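The Slow Return of the Toy Library

I grew up three blocks from a toy library and had completely forgotten it existed until my daughter turned two and our living room stopped having a floor. You remember the idea, right? You borrow a puzzle or a dump truck the way you'd borrow a book, and when the kid gets bored (four days, in our house) you take it back and get something else.

Ours is called Nimum, and it runs out of an old shoe store on the same street as the Karimi bakery, so every visit costs me a bag of cookies too. Membership is $80 a year. I grumbled about that until I added up what we'd spent on birthday presents for one toddler, and then I got very quiet and paid.

The first month we went a bit wild. We took home a marble run, a farm, a xylophone I still hear in my sleep, and a wooden train with 3 cars that had to be returned with all of them, which meant I spent a whole evening under the couch with a flashlight. The limit is there for a reason, and I now stick to two things at a time!
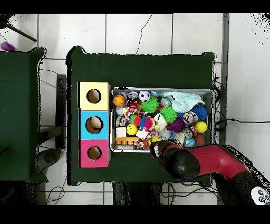 Shape boxes and sorting toys are what Niloufar Bakhtiari would buy more of if the shelves had room, and she told me parents always walk straight past them to the big flashy stuff. Give a two-year-old something to drop through a hole, she said, and you can drink your coffee while it's still hot.

I tried it. I drank the coffee. My daughter also posted my house key, but that's another story.

What I like most is the talking. You end up at the return desk next to someone whose kid is six months ahead of yours, and they tell you which toys have the awful off switch. I've learned more there than from any of the parenting books on my nightstand (still unread, sorry, Mom).

Nimum is closed for a week in November to clean and repair everything, so we're stocking up before then. She's already asked for the xylophone again.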